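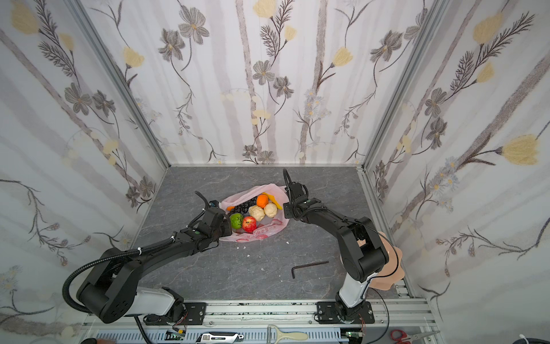
Gigs and Bookings > Tribute Acts > Deposit question
Page 1 of 1

sornasequins
Posts: 736
Four-piece ABBA tribute, second year at it. The Ralasdale Hotel wants us for their December staff party. Fee is 400, they're offering a 10 percent deposit and the rest "after the event." Their events person says this is how they do it with everybody. Do I hold out for more?

lowcollar
Posts: 20
Take it. It's a hotel, it's not going anywhere. I've been doing Elvis at the Ralasdale for three years and have always been paid. Eventually.

bootleg_bev
Define eventually.

lowcollar
Once it was March. But I got a free breakfast out of it.

bootleg_bev
So they owed you for three months and you settled for eggs. Sorna, ask for half up front and the balance before you go on. Put it in writing. Four people in white satin have no bargaining power at midnight.

carkden_crooner
Disagree with Bev, and not only out of habit. Half is fine for weddings, where the couple may call it off. Corporate places have an accounts department and it pays when it pays. If you start making demands they'll book a DJ. I lost the Carkden golf club that way, and the DJ is still there.

sornasequins
The thing is we have costs before we even plug in. Van, the sound guy, and one of our wigs has to be replaced after the incident at the Ruangrit.

lowcollar
What incident at the Ruangrit?

sornasequins
Tabletop candles. I'd rather not.

bootleg_bev
Wigs are a business expense. Half up front.

twoleftspats
Middle way: ask for a quarter now, and the balance on the night before the second set. That's what I do with my Chaplin. They get to see you're real, and you still have something they want.

carkden_crooner
Chaplin has a second set?

twoleftspats
He has a cane routine – it's very well thought of.

sornasequins
Update. Asked for half, they said no. Asked for a quarter and the rest at the interval, and they said yes in under 10 minutes, so now I'm wondering if I should have stuck at half.

bootleg_bev
You should have stuck at half.

lowcollar
Did you ask about breakfast?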